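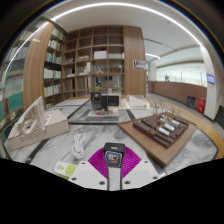
The robotics club at Kistthorpe started with 16 students and one motor that worked. By November it had moved in with the architecture program, mostly for the tables.

Usa Thongsuk teaches the second-year design studio and runs the club with Trevor Gill, a controls engineer. Their project for the year is called Rumis. The goal is modest: teach an arm to pick up parts of a scale model and put them down again without breaking anything.

Card and thin wood are hard on a gripper. "A steel block forgives you," Gill says. "A card wall folds."

The students record the task by hand first. One of them holds the gripper and does the job at normal speed, then does it again with the part turned or moved. The club has 395 of these recordings. Gill threw out 113 of them in the spring - most were too fast to use.

Nattawut Chareonsuk keeps the log. He is an architecture student and had never written code before he joined. He now spends two evenings a week sorting recordings by part and by who held the tool. Charoen Chuensuk handles the training runs, which take over 18 hours on the club's computer and tie it up for everyone else.

There have been arguments. The architecture students want their models back in the condition they lent them. Theerawat Sombatkul lost a corner of his housing scheme in the first month and rebuilt it the night before a review. He joined the club a week later and wrote its handling rules, which fit on one page.

The next step is the student meet at Panyasiri, where teams get a model they have not seen and one afternoon to work with it. Thongsuk plans to take four students. The list is not final, and the travel money has not been approved.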